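Gripper Cell Equipment Plan: Gallery and Notes
Curnden Household Handling Project
Updated 28 March 2026

Introduction

Hicham Ouali and Elżbieta Chmielewska maintain this page for the departments that share the equipment budget. It covers the hand-held gripper sets, their spares, and the consumables used in the kitchen and living-area tasks. Full quotations are held in the purchasing folder. The notes below give the reasoning behind each line, the order in which lines will be released, and the items deferred to the next cycle. One gallery entry is posted with this revision, under the last heading.

Scope of purchase

The plan covers 11 hand-held grippers with two-finger ends. Operators work with a gripper in each hand, so the odd unit is a floating spare. Prices were requested from Desach and Stöckli against the same written specification. Desach quoted complete units only. Stöckli quoted the body, linkage, fingers and camera mount as separate lines, which makes the first invoice longer and the later ones easier to check.

The specification calls for:
Parallel opening, trigger operated, with spring return
Replaceable ridged fingers, soft enough to hold a thin wrapper without tearing it
Linkage fasteners reachable from outside the body with a standard driver
Camera mount fixed in relation to the fingers, repeatable after removal
Total mass low enough for a full session at arm's length

The last point was written after bench trials with a heavier unit. Operators began resting the gripper on the work surface between picks, and the recordings were of little use for the approach phase of the motion.

Fingers and wear parts

Fingers are the main recurring cost. Ridges wear first at the tip, then along the inside edge. We budget by cycles and replace fingers in pairs, even when only one side is worn. Mixed pairs close off center and push light objects sideways.

The planned life is 2000 cycles per pair. Waste handling shortens this, as sugar residue and cooking oil both get into the ridges. Units assigned to waste tasks carry their own finger stock, marked and stored apart from the stock used for tableware and food packaging.

Screws, springs and linkage pins are bought as a kit. Elżbieta has asked that kits be opened one at a time and logged, since last year's were raided for single screws and could not be reconciled afterward.

Task sites

Cultulska provides the furnished kitchens. The daily rate includes cleaning, water and power but excludes waste removal, bin liners and any food stock. These are small amounts, but they were missed in the first draft and have now been given their own line.

Each site needs a survey before booking. The survey sheet asks for counter height, clearance beside the bin, glass doors and other reflective surfaces, floor finish, and the nearest free outlet for charging. Glass and glossy floors are acceptable. They do affect visual tracking, so a site with a lot of either should be given a longer setup slot.

Lead times

Complete units: 11 weeks from Desach, shorter from Stöckli if the camera mount is ordered separately
Finger pairs: 3 weeks from either supplier
Fastener kits: stock item
Site booking: around 22 days' notice for a weekday slot

Orders for complete units should be placed early enough that acceptance testing ends before August, when both suppliers run reduced hours. A late delivery would move the whole kitchen block, and the Cultulska bookings cannot be shifted without a fee.

Acceptance testing

Hicham runs acceptance. Each unit is checked for finger alignment, full travel, return force and mount repeatability. A unit that fails alignment goes back to the supplier — we do not shim on site. Results are entered against the serial number, and the invoice is released once the sheet is signed.

Deferred items

A powered wrist was requested by two teams and is not funded in this cycle. The charging cabinet is also deferred. Existing chargers will be kept on the shelf by the door, with the cables labeled at both ends. Protective sleeves for the linkage remain under review. The sample sleeve kept dirt out but made the screws slow to reach, which conflicts with the specification.

Changes since the previous revision

Waste removal moved from site costs to its own line
Finger stock split into waste and general use
Training hours reduced for returning operators
Spare camera mounts added at Elżbieta's request

Gallery

Waste handling, kitchen site. Open fingers over a lined bin, with a paper cup and a crumpled white plastic sheet among the rubbish. Finger wear for this type of task is charged to the waste line. 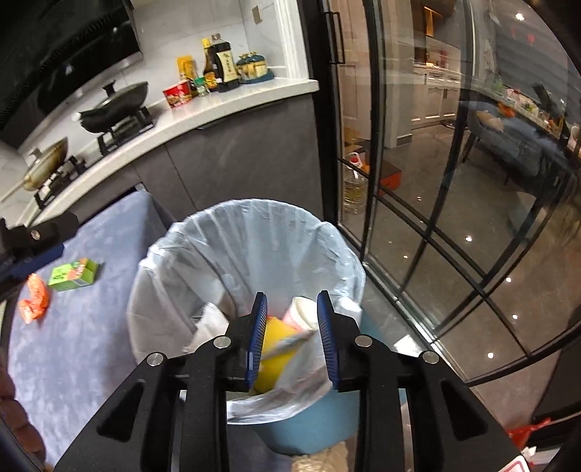 Should spare fingers be ordered with the grippers or later?
Order the first set of spares with the grippers, so that both arrive in time for acceptance testing. Later sets can follow the cycle log, allowing for the three-week lead time.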